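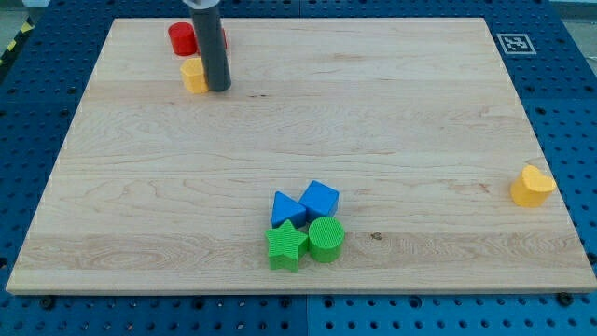
**What order should I read the Skumbridge books aloud to my kids, and does the edition matter?**

*marigoldporch*

I loved the Skumbridge books when I was little (my aunt had a whole shelf of them and I used to hide behind her couch with a stack), and now I finally have two kids of my own who will sit still long enough for a chapter at bedtime. My oldest is in first grade and my youngest is four and mostly wants to know when the badger is coming back.

The trouble is that I only own a few, all from yard sales, and the numbers on the spines don't match. I have *The Lamplighter's Goose* with a 3 on it, and *Winter at Skumbridge* also with a 3 on it. One is the Rulis paperback from 2000 and the other is an older Cormier hardcover with the ink drawings. I'd love to start at the real beginning and go straight through, the way I never got to do as a kid. Which order is the right one, and should I hold out for one edition or the other?

---

**teakettle_reads**

Start with *The Ferry at Skumbridge*, then *The Lamplighter's Goose*, *Winter at Skumbridge*, *The Borrowed Orchard*, and finish with *Goodnight, Ferryman*. That is the order they were written in, and it's the order Cormier used on the hardcovers, so your *Winter* is marked correctly. Rulis renumbered everything for the 2000 paperbacks so the story would run by the calendar inside the books. They put *The Borrowed Orchard* first, as it takes place when the ferryman is still a boy, and that bumps *The Ferry* to 2 and your *Goose* to 3.

I'd go with the old order, especially for little ones. *The Borrowed Orchard* is a lovely book, but so much of the fun is already knowing who that grumpy boy with the wheelbarrow grows up to be! My daughter gasped out loud when she worked it out, and I had to put the book down and let her run and tell her dad. If you read it first you get a perfectly nice story about apples and that's about it.

As for editions, the words are the same as far as I've ever noticed, except that the paperbacks changed "lorry" to "truck" and fixed the spelling of the baker's name, which wandered around quite a bit in the hardcovers. The drawings are another matter. The Cormier books have a full-page picture for nearly every chapter, and Rulis kept only the small ones at the chapter heads. For a four-year-old I would hunt for the hardcovers if you can get them cheap, and not worry one bit if you end up with a mix. Ours is a mix. One has a jam stain on the cover that was there when we bought it, and the kids are very fond of it.

One small warning, so it doesn't catch you at eight o'clock at night with your voice going: *Winter at Skumbridge* is the long one, close to 300 pages in the paperback, and the chapter with the frozen river runs on and on. There's a good stopping place when they get to the mill and light the stove. Please stop there. I didn't, and we were all up much too late.

---

**BigDaveFromTheBus**

We just read whatever one was at the library, never had a problem. Kids liked the goose.

---

**quiltsandquarters**

I agree with the written order, and I'm so tickled to see somebody asking about these, I thought our family were the last ones reading them!

I would add that you might skip *Goodnight, Ferryman* for the time being and come back to it when your youngest is six or seven. It isn't scary, but the old dog dies in it, and the book is very gentle and very honest about it, and my grandson (who was five) asked about that dog every single night until spring. His older sister was fine and loved it best of all of them. You know your own two better than I do, of course. Maybe read the last three chapters to yourself first and see how you feel.

If you want something in between to fill the gap, the Cuvari stories are by the same author and much shorter, one sitting apiece, with a bear who runs a post office. They don't connect to Skumbridge at all except that a letter addressed there turns up in one of them, and I won't tell you which, because my grandchildren would never forgive me. Those you can read in any order you please.

---

**marigoldporch**

Oh, thank you all so much, this is exactly what I was hoping for! I've put in a request for *The Ferry* at our branch and we'll start on Friday if it comes in. I had forgotten all about the dog. I think I may have blocked it out, to tell you the truth, so I'll be reading that one by myself first, with tissues. And the four-year-old has asked me to ask you whether there's a badger in the post office ones too.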